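Sorting the Garage Before the Move

Last updated May 28, 2022
7 min read
Filed under: House & Home, Moving

We close on the place in Udville next month, so I have been emptying the garage. I started in February, thinking it would take two weekends. It has taken most of my free evenings this spring and I still have the back wall to do.

The garage came with a workbench, a wall of pegboard and one bad shelf. Over eleven years we filled all of it and then most of the floor. When we got the first moving quote I went out there with a notepad to write down what we would be taking, and gave up after one page.

The quote was $1690. The mover said the garage was the largest part of it, more than the bedrooms and the kitchen put together. He offered to knock off $400 if I got it down to what would fit along one side of the truck. I am not a tidy person by nature but I can follow a number.

What I did first was wrong. I went through the boxes one at a time, opened each, looked at everything in it and decided. After a few evenings I had opened a lot of boxes and closed most of them again with the same things inside. When you look at one box of cables it seems reasonable to keep one box of cables. You need to see every cable you own on the floor together.

So I started over by type. All the cables came out and went in one pile. Then all the paint, then all the plumbing parts, then the camping gear. I had three partly used rolls of the same weatherstripping and no memory of buying any of them. I had a set of brake pads for a car we sold before the second kid was born. The paint was the easiest, since most of it had gone solid. I took the lids off, let the rest dry out with cat litter and put it out with the trash the way our county says to. The solvents had to go to the drop-off day, and I had to book a slot for that.

Small parts were the worst. Screws, washers, picture hooks, fuses, the little bags that come taped inside furniture. I kept them in coffee cans and sour cream tubs, and you can't see what is in either one without dumping it. I dumped all of it onto an old bedsheet and sorted it over several nights with the radio on. It was slow, but I didn't mind it as much as I thought I would. Wood screws and machine screws I kept. Anything with a stripped head went in the scrap bucket. The furniture bags I threw out unless I could name the furniture.

Electronics took up a whole shelf. Two printers, a dead router, some boards and drives from computers that no longer exist, and a Moussa stereo receiver that I had been planning to repair for years. The recycling place on the far side of town takes all of that for free except the old tube monitor, which they charged me for. The receiver I kept. My wife has views on this.

The question I got stuck on was what to put the keepers in. I wanted one kind of container for everything, so they would stack and I could stop playing the game of finding the right lid. I read too many reviews. Clear boxes are what most people recommend, and I can see why, but the ones I had cracked at the corners after a couple of cold winters. The Nallwood totes are sturdy and cost more than what I was putting in them. The Cirnance ones were cheaper but the sides taper a lot, so a full one holds less than it looks like it should.

I also looked at open bins with no lids at all, the kind you would put on a bench.
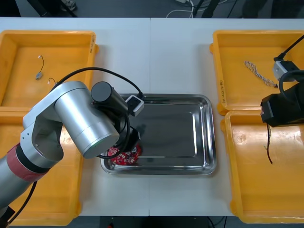
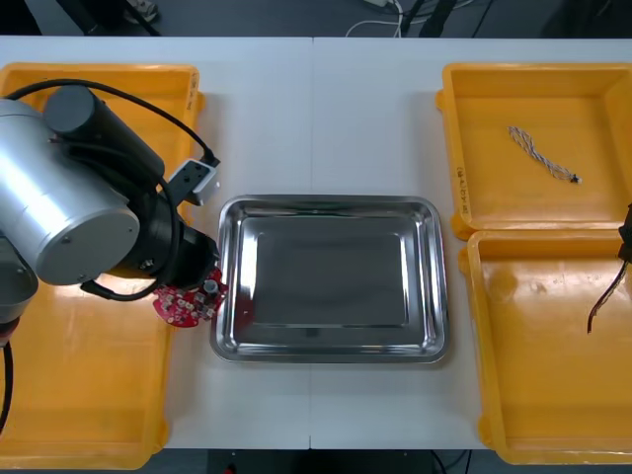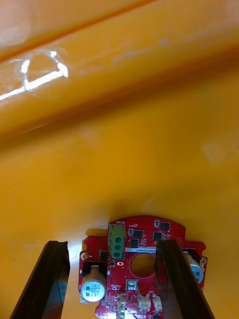 I ended up buying a mix, lidded totes for anything that goes on the truck and open bins for the workbench in the new house. The open ones cost less and I like being able to reach in without moving anything. I went with a bright color so I could find them in poor light, and yellow like the ones in these pictures is hard to lose. Plastic like that does pick up scuffs, and you can see pale ones on the rim and the flat part in the last picture. I don't care about marks in a garage. If you are buying bins for a pantry or a kid's room you might want to pick a color that hides them better.

For labels I used masking tape and a marker. I had a label maker somewhere and found it after I was done. Each tote gets a label on one short side and one long side, so it can be read whichever way the movers stack it. I write what is in it and nothing else. The last time we moved I wrote things like "garage misc" and then spent a year opening boxes to find the drill bits.

The rule for the truck is that a tote has to be something I can lift by myself. The first one I packed was all hand tools, and I got it as far as the door. I split it into two and filled the top half of each with drop cloths and work gloves. The sockets are riding in our car.

There are a few things I couldn't decide about. My father's bench vise weighs more than I want to guess, and the new garage doesn't have a bench to bolt it to yet. It is coming anyway. The lumber is harder. I have a good stack of oak offcuts, all too short for anything I plan to build, and I have moved them once already. I put half of them out by the curb with a sign and they were gone by dinner. I am thinking about the other half.

The mover is coming back to look before he gives me the final price. I still have the back wall to go, mostly garden stuff and the kids' old bikes, plus the bad shelf, which I'm leaving for the buyers. They asked for it.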